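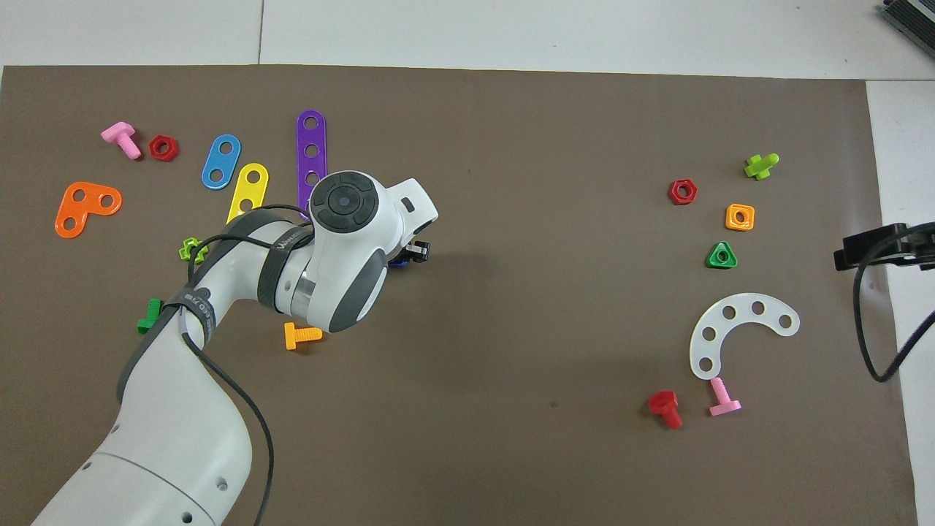
1/14

Pollville's county development office put out its yearly tally of foreign-owned business investment on Monday. I read the whole thing so I can summarize it. Thread.

2/14

Total new commitments from foreign-owned firms came to $338 million. The year before it was higher. The report blames two expansions that were pushed back, one in packaging and one in cold storage.

3/14

"Commitment" means a signed letter. It does not mean money spent. The county tracks spending separately, in Table 6, and that table runs a year behind.

4/14

Jobs: foreign-owned employers had 2,375 people on payroll in the county at the end of the year. Full-time and part-time are lumped together. Last year's report split them. I've asked why.

5/14

Flovstead is still the biggest by headcount, at 1,184. Almost all of those are at the Buckley site off the county road. The downtown office is small and the lease there runs out next September.

6/14

New rule to know about. Any foreign buyer taking a stake in a local supplier with state contracts now has to file notice 60 days before closing. It used to be after closing.

7/14

Yulan Tan, a trade lawyer here, told the county board the notice itself is short and most buyers can handle it. Her worry is small sellers who need cash fast and can't wait out the clock.

8/14

Nadar is the case people keep bringing up. It agreed to sell a minority stake to an overseas parts maker in the spring. The deal is still open. The company hasn't said whether the filing rule is the holdup.

9/14

I called Malachy Ó Néill at Nadar. He confirmed the deal is still on and wouldn't discuss price or timing.

10/14

Money is also going out. Two local firms sold their overseas units last year. The report counts those sales as a plus for the county, on the theory that the cash comes home. I don't see any figures showing that it did.

11/14

Cyril Rudd on the board asked about this. The answer from staff was that firms aren't required to report it. He wants it added to the survey for next year.

12/14

Tax breaks: the report lists who got them but not how much each one got. The amounts are in the board packet, in the back, after the road maintenance items.

13/14

Correction to 5. The downtown lease is up in September of the year after next. Jovita Beltrán caught it, thanks. The Buckley lease is separate and much longer.

14/14

Board takes up the report again at its next meeting, 6:30 pm, same room as usual. Public comment is at the start this time. I'll post the Table 6 numbers when the county sends me the spreadsheet.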